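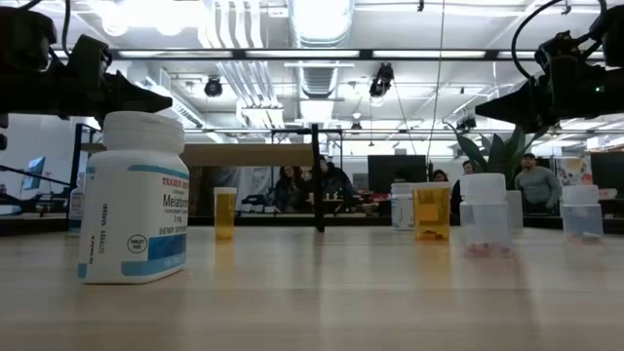 Changing shifts again this month, so I'm writing down how I handle the switch from days to nights. Two years of doing this at the Hedness depot and I still get the first week wrong about half the time.

---

The schedule at Hedness flips at the end of the month. Days start at 6 am, nights start at 6 pm. You get 2 days off between them. Most people spend the first one asleep and the second one wishing they hadn't slept so much.

---

What I do now: on the last day shift I go home, eat, and stay up until 2 am. Doesn't matter what I do. Last time I cleaned the oven. The next night I push it to 5 am. By the first night shift I can usually get through to the end without my head dropping.

---

Food was harder to work out than sleep. I used to eat a full dinner at 1 am and feel terrible until morning. Now it's a normal meal before I leave the house, soup in a thermos partway through, and toast when I get in. The vending machine by the Pramell dock only has chips and those orange crackers, so bring your own.

---

Coffee stops at midnight. I broke this rule in May and was lying there at 11 am listening to the neighbor edge his lawn.

---

The bedroom. I bought blackout curtains and they leaked light down both sides. Fixed it with stick-on Velcro along the wall. It looks bad and works fine. The fan runs all year, mostly for the noise.

--- 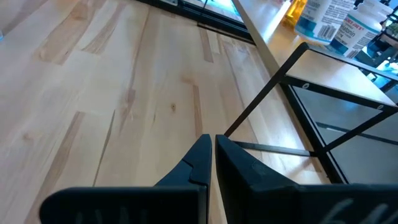
Baloyi wrote back on the last thread that the curtains and the fan did nothing for them, and the only thing that helped was moving to the back bedroom, away from the street. Fair enough. If you have a back bedroom, use it. Mine faces the garbage trucks.

---

Phone goes in the kitchen. Two numbers can ring through and everything else waits. It took a while to get my family used to the idea that noon is the middle of the night for me. I put a paper calendar on the fridge with the night weeks colored in and that cut down the calls more than any talk we had.

---

The drive home is the part I worry about. It's 30 minutes on the Faltov road with the sun straight ahead most of the year. I keep sunglasses in the door pocket. If I'm nodding at the gate I sit in the lot with the seat back and an alarm set, and leave when the alarm goes. I'd rather be late to bed.

---

Money, because people ask. The night differential came to $355 on my last check after taxes. It goes to the car, more or less. I wouldn't do nights for that alone, but the building is quiet and the parking is easy, and I like being done when everybody else is pulling in.

---

Going back to days is the easier direction for me. I sleep a short morning after the last night, get up at noon no matter how I feel, and go outside. Groceries, a walk, whatever. Then bed at 9 pm. I'm usually awake at 3 am the first time and I just get up and do laundry.

---

Still haven't figured out what to do about the dog, who wants breakfast at 7 am on both schedules. At the moment she gets it when I walk in the door - then we both go to bed.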